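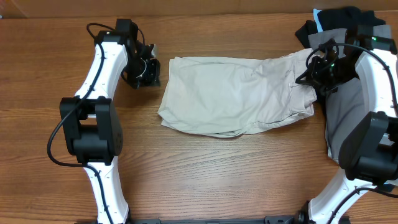 Kutia: tallas declaradas y medidas reales en ropa de segunda mano

Ficha de datos, versión 2
Mantenimiento: Vega Moya y Benito Echevarría
Última revisión: 19 de junio de 2024

Qué contiene

Kutia reúne 3,327 fichas de prendas usadas, cada una con la talla que dice la etiqueta y las medidas tomadas con cinta sobre la prenda extendida. Hay pantalones largos, pantalones cortos, camisas, faldas y jerséis. No hay calzado ni ropa interior. Tampoco hay ropa infantil, aunque la primera versión anunciaba que la habría.

El conjunto nació de una discusión. La tienda Brudley publicaba en su web una tabla de equivalencias según la cual una 42 de pantalón correspondía siempre a la misma cintura, con un margen que a Benito le pareció de fantasía. Pedimos los datos en que se basaba y nos mandaron la misma tabla en otro formato. Así que empezamos a medir.

Archivos

prendas.csv: una fila por prenda.
medidas.csv: una fila por medida, enlazada por id_prenda.
repetidas.csv: las 364 prendas que midieron dos personas por separado.
notas.txt: observaciones a mano, sin normalizar. Hay abreviaturas que ya no sabemos leer.

Campos principales

id_prenda: entero, sin significado. Los saltos en la numeración son fichas retiradas.
tipo: categoría asignada a ojo. La frontera entre camisa y sobrecamisa es discutible y no la vamos a defender.
talla_etiqueta: texto tal como aparece. Puede ser 42, M, 32/34 o cualquier otra cosa.
sistema: EU, UK, US, letra o desconocido. Cuando la etiqueta no lo dice, lo dejamos en desconocido, por mucho que alguien crea adivinarlo.
composicion: lo que declara el fabricante. No hemos analizado ningún tejido.
cintura_cm, cadera_cm, tiro_cm, largo_cm: con un decimal. El segundo sería mentira.
estado: de 1 a 5. Úsese con mucha prudencia (véase más abajo).

Cómo se midió

Prenda abotonada, sobre superficie plana, alisada con la mano y sin estirar. La cintura se toma de lado a lado por el borde superior y se multiplica por dos. En las prendas con goma se anota la medida en reposo y se marca elastico = 1. Nada se planchó. Rodrigo Quintana propuso planchar una parte para ver cuánto cambiaba el resultado y sigue siendo buena idea, pero está sin hacer.

Fiabilidad

En las prendas repetidas, las dos cinturas coinciden razonablemente cuando el tejido es rígido. En punto, bastante peor. El tiro es la medida menos fiable de todas: cada persona decide a su manera dónde empieza la costura, y la instrucción que dimos al principio era ambigua. La aclaramos en junio, a mitad de trabajo, de modo que las fichas antiguas y las nuevas no son del todo comparables en ese campo.

El campo estado no vale para casi nada. Florencio Vidal puntúa con severidad y Colleen Gagnon con generosidad, y ninguno de los dos cambió de criterio al enterarse. Lo mantenemos porque alguien lo pidió - yo lo habría borrado.

Lo que estos datos no demuestran

Hemos visto citada la versión 1 como prueba de que las tallas han encogido con los años. No lo prueba. Casi ninguna ficha lleva fecha de fabricación, y una prenda usada ha pasado por un número desconocido de lavados. Si una cintura mide menos de lo esperado, puede deberse al patrón, a la secadora o a un arreglo bien hecho que se nos escapó.

Tampoco sirve para comparar marcas. De Morkel hay unas 81 prendas y de Lepik bastantes menos, casi todas procedentes de los mismos lotes. Quien saque de ahí una clasificación lo hace por su cuenta.

Cambios respecto a la versión anterior

- Se retiran fichas duplicadas por un error al unir hojas de cálculo.
- La columna genero pasa a llamarse seccion_tienda, que es lo único que recogía.
- Se corrigen cinturas anotadas en pulgadas. Es posible que quede alguna.

Uso y avisos

Uso libre citando el nombre y la versión. Para comunicar errores, indíquese el id_prenda y la medida que se cree equivocada; los avisos del tipo "los números no cuadran" se cierran sin respuesta. No conservamos las prendas, por lo que una ficha dudosa se marca o se retira, pero ya no se puede volver a medir.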